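Pundbridge Laundry Co-op Changes Wash Rules for Mesh and Open-Weave Items

Feb 20, 2021

The Pundbridge shared laundry has revised its wash rules for mesh and open-weave textiles following a review of damage reports filed since September. The new rules take effect immediately and apply to all machines in both wash rooms.

Under the previous rules, mesh items could be washed with mixed loads at any temperature up to 60 degrees Celsius. The limit is now 40 degrees, and mesh must be washed separately or inside a closed wash bag. The maximum spin setting for these loads has been lowered by one step on the front-loading machines. The top loaders have no adjustable spin and may no longer be used for mesh at all.

The review covered 28 damage reports. Most concerned snagged or stretched weave, with zippers and hook-and-loop closures named as the usual cause. Five reports described color transfer from dark threads to light ones in two-tone fabrics. The remainder involved items that lost their shape in the dryer.

Igor Havlíček, who compiled the review, wrote that open weaves fail differently from solid cloth. A single pulled thread shortens along its whole length and draws in the neighboring cells, so the damage often shows some distance from the snag. Synthetic mesh is also sensitive to heat while folded. A crease that is pressed against a hot drum can become permanent, and a second wash does not remove it.

Tumble drying of mesh is no longer permitted on the high setting. Users may select low heat or use the drying racks, which have been moved from the corridor to the rear wall of the larger room. Items placed on the racks should lie flat. Hanging a wet open weave from one edge stretches the upper rows under the weight of the water.

Detergent dosing has also changed. The Fludine dispensers installed last year were set for heavy cotton loads and delivered more liquid than a light load can rinse out. Residue collects at the crossings of the threads and stiffens the material. The dispensers now have a second button for half doses. Powder may still be brought in by users, but it must be fully dissolved before it is added to a mesh load.

Bedspreads and other large covers remain under the existing rules and should not share a drum with mesh. 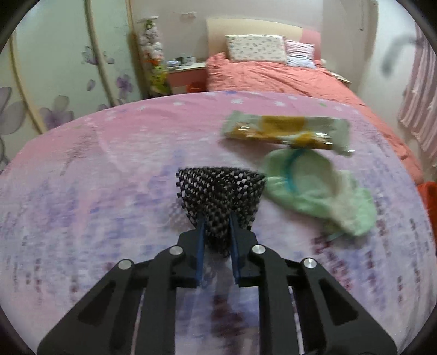 Shirley Garside wrote in response to the draft that the temperature limit was reasonable but the ban on top loaders would lengthen the wait in the evening, when the front loaders are already in use. She asked that one machine be set aside for short, cool cycles. The request was accepted for a trial period, and the machine nearest the door will be marked accordingly.

Wash bags can be borrowed at the desk against a deposit. Bags with broken zippers should be handed in and not returned to the shelf. Damage reports are still made on the paper form, which now has a separate line for the cycle selected and another for the drying method.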